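Small fan stops after ten minutes – battery or motor?

Posted in Home & Small Appliances, 6 Feb 2018

I bought a little yellow rechargeable fan last October for my desk at work. It used to run a whole afternoon. Now it quits after 10 minutes, even when the charging light said it was full. Is it worth opening up, or should I just replace it? Mine looks like this one. 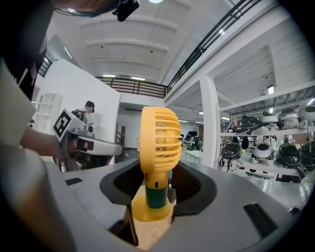
Replies

ludov
Battery, almost certainly. If it runs fine while plugged in, the motor is okay. Small lithium cells wear out faster if you leave them on the charger all the time. Look for screws under the foot or behind a sticker. If the cell is soldered in, write down which wire goes where before you touch anything – and if it looks swollen, don't charge it again. Most battery stores will take the old one.
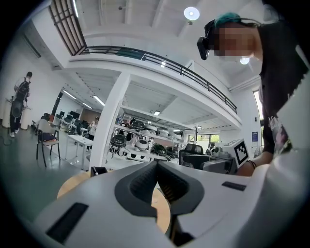 sadeghi
Member, Vandatbridge – 917 posts

Agree with the above, but clean it first. Hair around the shaft makes the motor pull more power and drains the battery early. Tweezers and a dry brush will do. Also try a different cable. I had one that lit the charging light and hardly charged at all.

ivulwood126
just get a new one, they're cheap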